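Apples, old trees and a very stubborn orchardist
Mar 21, 2020 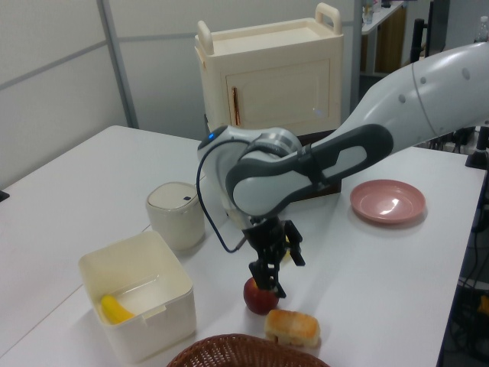
How I ended up in Akley

I've been buying apples from the same roadside stall for years. It's a tin shed outside Akley with an honesty box and a chalkboard, and the chalkboard is usually wrong. Last October I finally met the woman who fills it. She was re-chalking the sign, I asked what happened to the Surix apples, and she told me I was five months early and should learn how a tree works. I liked her straight away!

So when the picking was on this year I rang and asked if I could come out for a proper chat. She said yes, as long as I didn't use her name ("the cousins will all ring up") and as long as I didn't mind talking while she worked. She's seventy-something, she wears two hats at once when the sun's bad, and she has been growing apples on that hill since she was old enough to be shouted at for climbing the trees.

The orchard

There are 94 trees left. Her parents had 3000 at one stage, running right down the slope to the creek, and most of them were pulled out when the cannery closed and you couldn't give the fruit away.

"Dad did it with the tractor and a chain," she said. "Took him two winters. He left the top block because Mum stood in it. She didn't say anything, she just went and stood there with her cup of tea, and he drove around her."

I asked if she remembered it as a sad time and she had a good long think, picking the whole while.

"It was noisy," she said. "You're a kid, you like a tractor. The sad part came later, when you looked out the kitchen window and there was all this sky."

The top block is a real mix. There's a row of cookers, a few trees she can't put a name to, some Fujimoto (a late one, very crisp, she reckons it needs a frost before it's worth eating) and then the Surix, which are the ones I drive out for. They're small and sharp with a sort of pear thing going on at the end. She laughed at me for saying that.

"Everyone says pear. I get aniseed. My husband said they tasted like apples and he was happy with that."

On picking, which I was doing badly

She gave me a bag to wear on my front and put me on the low branches. I pulled the first one straight off and took half the twig with it, and I got a look.

"Lift and roll. Put your palm under it, tip it up, and if it's ready it'll come. If you have to argue with it, leave it for next week. You've just pulled off next year's bud as well, so that's two apples you owe me."

After that I slowed right down. She's much faster than I am and never seems to hurry, and she doesn't drop them in the bag either, she sets them down with her hand still on them. Bruises don't show for a day or so, she told me, and by then somebody's got it in a lunch box and they're cross with you.

I asked how she tells when a tree is ready. I was hoping for some old family secret. She cut one in half with a pocket knife and showed me the pips.

"Brown pips, near enough. Then you eat it. People want there to be more to it than that."

Storing them

I wanted to know about this for selfish reasons, because mine always go floury by the time I remember them. Her rule is cold, dark and not touching. She wraps the Fujimoto in newspaper, one sheet torn in four, and lays them in old drawers in the back room on the south side of the house, where it never gets warm. The Surix don't keep at all. You get a few weeks and then it's sauce.

"And don't put them in with the spuds," she said. "I did that one year. Everything sprouted and everything tasted like dirt."

The sauce recipe, by the way, isn't a recipe. It's apples, a splash of water and a lid. She doesn't peel them. She puts the lot through a mouli that was her mother's and is missing its handle, so she turns it with a pair of pliers. I had it on toast at the kitchen table and I'd have happily had it on anything.

The grafting

This was the part I'd really come for. She's been taking cuttings from the Surix for a few winters now and grafting them on to new rootstock, as the old trees are starting to go hollow. There's a little nursery bed by the water tank with labels made from cut-up ice cream lids. She gets the rootstock from a place over at Brallotmont and keeps the cuttings in the fridge in a damp tea towel until the sap's moving.

"First year I did a dozen and lost every one. I'd cut them lovely, then I went inside to answer the phone and they dried out on the bench. You've got to cut and bind straight off. Let the phone ring."

She's better at it now. She gives the spare ones away to anyone who'll promise to water them, and she does check. I asked what she charges and she said 200 dollars, then let me sweat for a bit before she grinned and said I could have one for nothing if I came back in winter and dug the hole myself.

What happens next

I did ask what'll happen to the place. Her kids live a long way off and they're not farmers, and she's not cranky about it. One of the grandkids has been coming up in the holidays and is apparently bossy about pruning, which she takes as a very good sign.

"I'm not saving anything," she said. "I like them, and I like being out here before it gets hot. If there's a tree in your yard and a tree in someone else's yard, well, good, I can have an apple when I visit."

Then she told me I'd missed three on the branch behind my head, and I went back and got them.

The stall's open until the Fujimoto run out. Bring coins and your own bag, and don't believe the chalkboard.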